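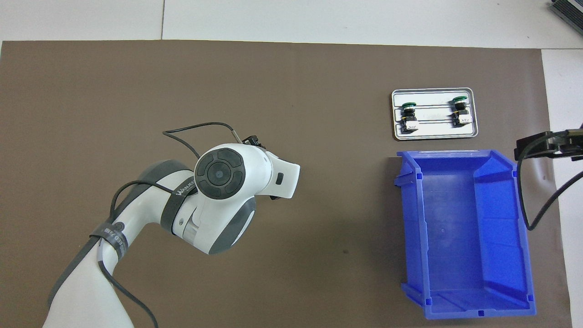 HELP / REFILLS, RETURNS & ODD QUESTIONS

Do I have to buy a new bottle every time?
Please don't. The Stamari glass bottle is meant to outlive your interest in it. Order a refill pouch, pour it in, screw the top back on. If the trigger gives up before the glass does, we sell triggers by themselves.

How big is a refill pouch?
500 ml for the all-purpose spray and the bathroom spray. The Muka dish soap pouch is the same size, though people seem to get through it faster, particularly people with teenagers.

What do I do with the empty pouch?
Rinse it, let it dry, and save it up. Once you have a few, mail them back in any envelope you have lying around. The prepaid label is under My Orders. We reuse the spouts and send the film to a recycler that takes it. Your curbside program almost certainly won't, whatever your neighbor tells you.

Why does the all-purpose spray smell like nothing?
It has no fragrance in it. We had a run of emails in March asking if we'd shipped colored water, so to be clear: it's cleaner, it just doesn't announce itself. If you miss the smell of fake lemon, you can wave a real one around the room.

Is Muka safe for septic tanks?
Yes, at normal household amounts. If you're pouring it in by the gallon, we have questions of our own.

Can I use it on marble?
The all-purpose spray, yes. The bathroom spray, no. It contains citric acid, which is great on limescale and terrible on marble, the two being chemically closer than your countertop would like. The same goes for travertine and limestone. Test a hidden spot first on any sealed stone.

My soap went cloudy. Is it ruined?
It got cold. Bring it indoors overnight and give it a gentle swirl. Shaking works too, but then you have a bottle of foam and a long wait.

Where is the full ingredient list?
On the back label and on each product page, in plain names with the chemical names next to them. If something on the list bothers you, write to Tamara Karpenko at the help desk. She answers these herself and will send you more reading than you wanted.

Do you test on animals?
No, and neither do our suppliers. Employees' kitchens are another matter.

What is the Mykhailiuk bar?
A solid stain stick for collars, cuffs and whatever happened at dinner. Wet the fabric, rub, leave it for 30 minutes, wash as usual. Don't use it on silk or wool. It looks a lot like a bar of hand soap, so keep it away from the sink.

Can I change or skip a subscription?
Any time before the order ships. Go to My Orders, pick Skip or Change, and you're done. There is no phone call and no sad-puppy screen asking if you're sure.

What happened to Movari laundry powder?
We stopped making it. It clumped in humid weather and we got tired of defending it. Refills of the old powder can be ordered until 28th July or until they run out. The liquid is staying.

My order shows up as 311 on the box but 3956 in my email. Which is it?
The longer number is your order. The shorter one is a batch code, and we only need it if something is wrong with the product. Please include both when you write in.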